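Ticket: condensation and draft at curtain wall, checkout side
Product: Vallia 40 thermally broken framing, storefront configuration
Site: Cloleck store, ground floor
Opened: 27/07/2018
Status: Open, waiting on parts

Reported problem: water collects on the inside face of the bottom rail in cold weather and runs onto the sill. Staff also report a draft at floor level. The complaint dates from January and was not logged then. Vents and doors operate normally. Glass units show no fogging between panes.

Attachments:

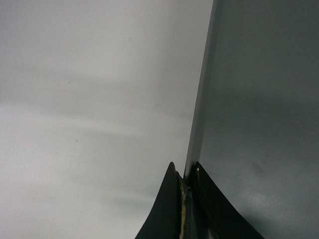
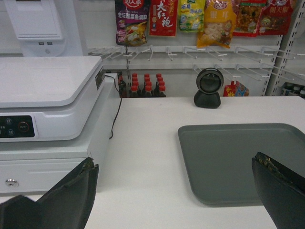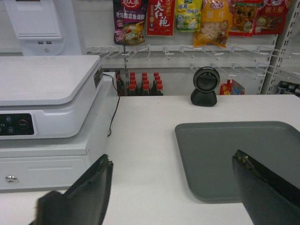
Counter: 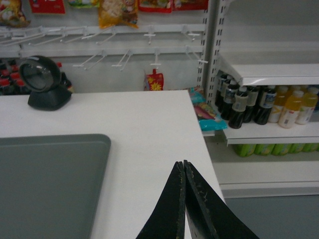 Reply from Chauke support:
Water on the rail with clear glass next to it usually means the break is being bypassed. Before we approve a replacement profile, please check whether any fastener passes from the outer extrusion into the inner one. Sill anchors are the usual location. Also confirm that the insulating strip is continuous at the corner joints. A gap of 3 mm is enough to let outside air into the inner chamber. Do not add sealant on the inside until this has been checked. It hides the path and makes the next inspection harder.

Log entry 1
Removed the interior snap cover along the bottom rail. Strip is seated in the groove over the full length of the two center bays. At the left corner joint the strip stops 8 mm short of the mullion. Cut end is square, so it was cut short in the shop or on site. No shrinkage marks.

Log entry 2
Checked sill anchors. Original anchors sit in the inner extrusion only, as per the drawing. Two extra screws found near the left mullion, driven from inside through both extrusions. Not on the drawing. Head type does not match the rest of the installation. Likely added when the floor trim was fitted.

Log entry 3
Backed out both screws. Outer holes plugged with Tokik frame sealant, inner holes left open for now. Cure time on the label is 24 hours. Weep slots on the outside were partly blocked with mortar dust. Cleared with a plastic pick and rinsed. Water drains freely from all slots.

Log entry 4
Smoke pencil test at the left corner with the cover off: smoke pulls inward at the strip gap. No movement at the other corner or at the gaskets. Draft is confirmed at the short strip.

Parts requested: one corner filler block and one length of insulating strip, same section as installed. Substitution with foam rod not accepted under the system warranty.

Next step: fit strip and filler block, close inner holes, refit cover, repeat smoke test. The condensation complaint cannot be checked until outside temperature drops, so the ticket stays open after the repair with a reminder set for January.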